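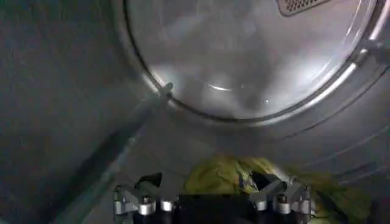 Inside a laundry drum, by the round glass door.

Stemwood Laundry Support
Progress report to the Espinoza Fund
12 July 2020

Dear members of the Fund,

With this report we inform you how the work in Stemwood has advanced from January until now. The period was not an easy one, and several points of the plan had to be changed. We describe these changes below and ask for your agreement on one of them.

Use of the service

At present some 85 households are registered. Most of them live in the old blocks near the river, where the apartments have no connection for a washing machine. Before, these families washed by hand or took the bus to Carelbridge. In spring the bus was running on a reduced timetable, and the requests to us became more frequent. We accepted all families who fulfilled the conditions of the agreement, but new families now have to wait longer for their first appointment.

The open hours, when people could come without calling, are stopped since the spring. Everybody now receives a fixed time by telephone. Older users have told us that they prefer it this way, because they do not need to stand and wait. Parents with small children are less satisfied. For them a fixed time is difficult to keep, and missed appointments are mostly in this group. We are trying a short reminder call on the evening before.

Collection for people who stay at home

This part was not in the original application. We bought 100 washable bags with name labels and started to collect laundry at the door from people who could not go out. The bags were paid from the budget line for printed material, which was hardly used. The labels were a weak point. The ink became pale after several washes, and on two occasions a bag was returned to the wrong address. Both mistakes were corrected on the same day. We now use sewn labels from Peteck, and they keep well.

Rooms and costs

The contract for the room was extended under the same conditions. The water cost is higher than planned, the electricity cost is a little lower. The ventilation of the drying room is still not good enough in wet weather. The owner has promised to repair it, but we have no written date yet. Until then we leave the window open in the evening and do not take late appointments on rainy days.

Request and next steps

We kindly ask the Fund to allow that the remaining money for printed material is moved to the door collection. The total sum of the grant stays the same.

In the next period we want to make the waiting list shorter and translate the house rules into the two languages most requested by our users. The detailed table of costs will be sent separately as soon as the last water bill has arrived.

With kind regards,
The project office, Stemwood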